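Play kitchen corner – progress note to Tunura Fund
Feb 14, 2023
From: Binta Anozie
cc: Kiran Mathur

Quick one as promised, longer report to follow with the receipts.

Where we are

Grant was 900 pounds. 400 spent so far, all on small stuff – pots, pans, crockery, utensils, play food. Nothing yet on the big units. Kiran is still waiting on the second quote from Talevico for the low shelving, will chase again. The Thakur quote came in over what we'd set aside so we've parked it.

Families on the toy loan list now stand at 30. The kitchen things are what they ask for most. The farm set hardly moves.

What's been bought

Mostly plastic, easy to wipe, nothing with loose batteries. We went for proper household shapes where we could – children want what they see at home. Play food is mixed, some from Fullomon and some donated. The donated lot needs sorting, a few bits had gone sticky and went straight in the bin.

Labels not done. Ran out of the sticky ones, more orderd.

Problems

Storage, same as last time. Everything is in two crates and the heavy things end up on top of the light things. One cup cracked allready. Shelving would fix this, hence the chasing.

Washing takes longer than we put in the bid. Anything with holes or slots has to be done with a brush. We had no line for this so it is coming out of my hours for now – would like to talk about moving a little over from the furniture money if you are happy with that.

Also the sets come back muddled. Strawberries in with the bricks, etc. Trying a checklist inside each lid.

Kit so far
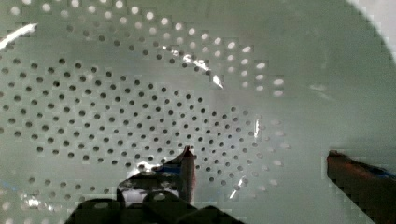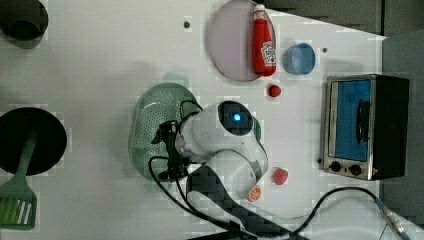 The green colander close up, then pans, plate, cup, toaster oven and some of the food out on the white table.

Next

– Shelving decision, as soon as Talevico reply
– Labels on, checklists in lids
– Short form for parents, one side of paper, Kiran drafting
– Bag up the summer loan sets so they are ready well before August

Need from you: a yes or no on moving the money, and whether the final report goes on the old form or the new one. The link in your last email didn't open for me.

Thanks, Binta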